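Prasum Desk Items

Everyday objects on and near work desks, version 2

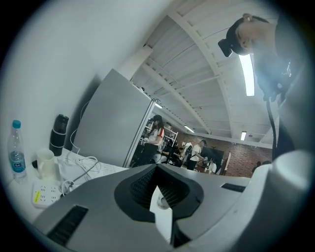 What this is

Prasum Desk Items is a small collection of pictures and notes about the things people keep on their desks during a working day: bottles, thermoses, mugs, pens, chargers, paper, snack boxes. It was put together at the Larkthorpe office for anyone who needs plain examples of ordinary desk clutter in ordinary rooms.

The set covers 38 desks. Each one has a folder with its pictures and a text file listing the items.

Contents

desks/ one folder per desk, numbered from 01
items.csv one row per item, all desks together
rooms.csv one row per room, with notes on walls, ceiling and lighting
labels.txt the 55 item names in use
CHANGES.txt what was fixed and when

Item names

Names are short and lowercase. Drink containers caused the most trouble in version 1, so they now follow these rules:

water bottle: clear or tinted plastic, any cap. Cap color and label color go in their own columns. A white "M" on a blue label is entered as "blue, white M" and the brand column stays blank.
thermos: tall, closed, not see-through. Bands and stripes go in the notes column.
mug: ceramic or enamel. Paper cups are listed separately as "paper cup".

If one item stands in front of another, both are listed. The one in front gets "front" in the position column and the other gets "back". An item that can't be named with confidence is entered as "other". Please don't guess at what is inside a container.

Rooms

Some rooms have white walls, some have brick, and a few have both. Ceilings with exposed beams are marked "open" in rooms.csv, and the rest are marked "tile" or "plain". Lighting is "fluorescent", "lamp", "window" or "mixed". People appear in some of the pictures. They have no rows in items.csv and are not named anywhere in the files.

Known problems

Desk 12 was tidied between visits, so its two item lists don't match. Both were kept.
White mugs on white desks were often missed on the first pass. They were rechecked in July, but a few may still be absent.
The Purkbridge rooms use "cabinet" for anything with doors. Larkthorpe separates "cabinet" and "locker".
Row 100 of items.csv has an empty notes field with a stray space in it. Some spreadsheet programs complain about it.

Opening the files

The CSV files use commas and UTF-8. They were checked with Testa, our in-house list checker, and they open in any spreadsheet program. Sort by desk first, then by item.

Corrections

Send the desk number, the row number and the new value. Corrections are entered on Wednesday and noted in CHANGES.txt.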